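# Siltia Door and Passage Planner: A Review

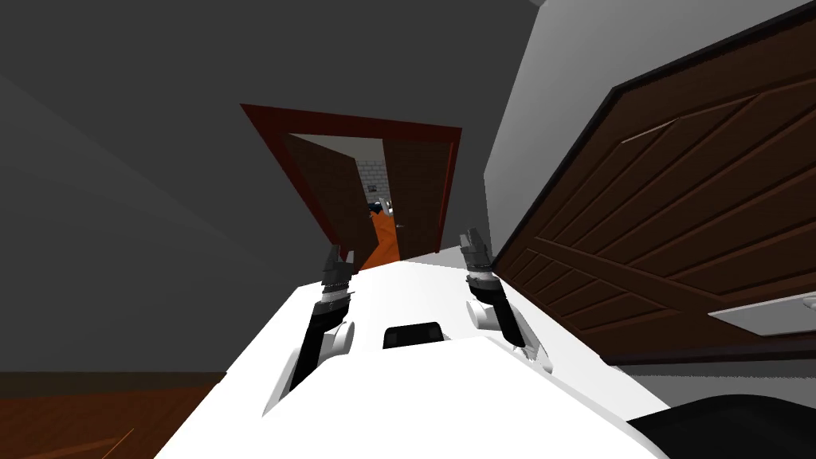 Vol. 11, No. 4

The Siltia planner is a software package for mobile robots with two arms. It takes a map of a building, a model of the robot and a goal in another room, and it returns a combined plan for the base and both arms. The package is sold by Zhong and is used with the firm's own simulator, although it will also accept a scene from other sources. This review covers the standard edition. The work was carried out in the simulation laboratory at Firnwood, and all results given below were obtained in simulation.

**Installation and setup**

Installation on a clean machine took less than an hour. The installer checks for the correct graphics driver and stops with a clear message when it does not find one. The robot model is read from a standard description file. Our model of a white two-armed base loaded without changes, but the joint limits for the grippers had to be entered by hand, and the field for them is placed two menus deeper than the manual states.

Houses and offices are brought in as meshes. Each door must then be marked with its hinge side, its swing direction and its handle. There is a tool for doing this in bulk, and it works well on doors that share one pattern. Paneled doors with raised trim sometimes confused it, and the hinge was placed on the trim line. Dagim Abdella of our laboratory wrote a short script to correct the error, and a copy has been sent to the publisher.

**Planning**

The planner was tested on 500 doorway problems drawn from a set of simulated homes. In each problem the robot began in one room and was asked to reach a point in the next. Some doors were already open, some were closed, and some stood partly open so that only a narrow gap remained between the panels.

Open doorways gave no difficulty. The planner lifts the forearms and draws them in before the base reaches the threshold, and it lowers them again on the far side. The motion is smooth and the timing is sensible. Closed doors took longer to plan, as one would expect, and the choice of arm was usually good. Where a door opened toward the robot, the planner tended to back the base away too early, and the gripper then lost the handle. Lowering the base speed limit cured this in most cases. The manual does not mention the setting in this connection and should do so.

Partly open doors were the weakest area. The software treats a door as either passable or not, and the limit between the two is a single number. A robot that could push a panel aside with its forearm will instead look for another route, and if there is none it reports failure. Users who need contact of this kind will have to write their own rule. The interface for doing so is well documented, and the two worked cases supplied with it ran as printed.

**Perception**

Siltia includes a module that estimates the angle of a door from the robot's own camera. It was tested on 3,449 rendered views, of which 1,544 contained more than one door. Single doors were handled reliably. When a large door stood close to the robot and a second lay beyond it, the module often joined the two into one surface. Steep downward views made this worse. Similar colors on the door and the frame also had an effect, though a smaller one.

The module gives a confidence value with each estimate. We found the value useful and recommend that the planner be set to wait for a second view whenever it is low. This is not the default.

**Tooling**

The viewer is the best part of the package. A plan can be played from the robot's viewpoint or from any fixed point, and both arms, the base and the door can be shown on one timeline. Collisions are marked at the moment they occur, with the names of the two parts involved. Staff who had previously used the Hotis viewer needed very little instruction.

Logs are written as plain text. They are long, and there is no built-in means of searching them. Export to a spreadsheet is possible but drops the door labels.

**Support and license**

Two questions were sent to the support address during the review. Both were answered fully, one of them with a corrected file. The license covers a single site and any number of machines at that site. Renewals fall due each April, whatever the date of purchase, and the first term is not reduced to match. Laboratories that plan to buy late in the term should ask about this before they order.

**Assessment**

Recommended for groups that plan motion through ordinary doorways in simulation and that have someone on hand able to write small scripts. Groups whose main interest is pushing through partly open doors should request a trial copy first. The perception module should be treated as an early release and checked against the user's own scenes.

March 1, 2022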